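4.3 Running the Simulated Clutter Evaluation

This section covers setting up and running the simulated clutter evaluation for a grasp policy trained with the Zestinard toolkit. The evaluation measures how often a policy picks the requested object from a crowded tabletop when distractors of the same shape or color are present. Sections 4.1 and 4.2 (installation and asset import) must be completed first.

The procedure follows the protocol written by Fadime Saraç and revised by Nurhan Yüksel. Results from earlier revisions of the protocol cannot be compared with results from this one. See the revision note at the end of the section.

Before you start

You need a trained policy checkpoint, the Bamerar scene package, and a machine with 40 GB of free disk space. Rendering and policy inference may run on the same card. If they do, set the renderer to synchronous mode in the run file.

CAUTION: Do not point the evaluation at the training output folder. The logger clears its target folder on start and does not ask for confirmation.

Setting up the scene

1. Open the Bamerar package and load the clutter layout. The layout includes the table, the arm, the storage rack and the loose objects. The rack belongs to the background set and is never a grasp target.

2. Set the random seed to 1206. All reported baselines use this seed for object placement. Policy sampling has a separate seed, which may be left at its default.

3. Select the object pool. The standard pool holds plain cups, mugs with handles, and small items such as erasers and nuts. Cups in similar colors are included on purpose, and removing them makes the task much easier.

4. Set the occlusion filter to "allow partial." Targets may be partly hidden behind other objects. A target that is fully hidden from every policy camera is rejected and the layout is drawn again.

5. Step the physics with the arm parked until all objects have come to rest. The status line changes from SETTLING to READY.

Note: If the status line stays on SETTLING, look for overlapping meshes. The usual culprit is a mug spawned with its handle inside a neighboring cup. Increase the spawn clearance by one step and reload.

Running the evaluation

6. Load the policy checkpoint and confirm that the action space shown in the panel matches the one used in training. A joint-position policy loaded into the end-effector controller will run without an error and produce meaningless motion.

7. Enter the instruction template. The default names the target by color and category. Do not add position words such as "left" or "behind" unless you are running the spatial variant (section 4.5).

8. Set the number of episodes to 500. Shorter runs are useful for checking the setup but should not be reported.

9. Press Start. Each episode ends when the target is held above the lift threshold, when the step limit is reached, or when any object leaves the table.

10. When the run is complete, export the log and the end-of-episode renders to a new folder.

CAUTION: Pausing the viewer in synchronous mode also pauses the physics clock, but the wall-clock timeout keeps running. Episodes paused for long periods are logged as timeouts.

Scoring

The log assigns one of three outcomes to every episode. "Correct" means the named target was lifted. "Wrong object" means something else was lifted. "No lift" covers everything else, including drops before the threshold. Report all three. In the Jalbridge comparison, 2 policies with nearly equal success rates differed widely in their share of wrong-object lifts, and the success rate alone did not show this.

Contact with distractors is logged in a separate column and does not affect the outcome. The Akgül variant of the protocol counts any toppled distractor as a failure. State which rule was applied when quoting a number.

Checking the renders

11. Open a sample of the exported renders from each outcome class and compare them with the log. In a lift render, the object should be clear of the table and between the gripper fingers.

12. If an object appears to float beside the fingers, the contact margin is too large. Reduce it and repeat the run from step 5. Do not correct individual log entries by hand.

Revision note, 2020-01-21: lift threshold is now measured from the base of the object instead of the gripper center. The change mainly affects tall cups. 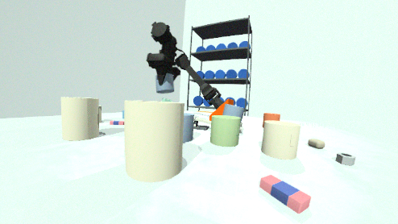 Figure 4-3. Simulated clutter layout with a blue cup lifted above the table.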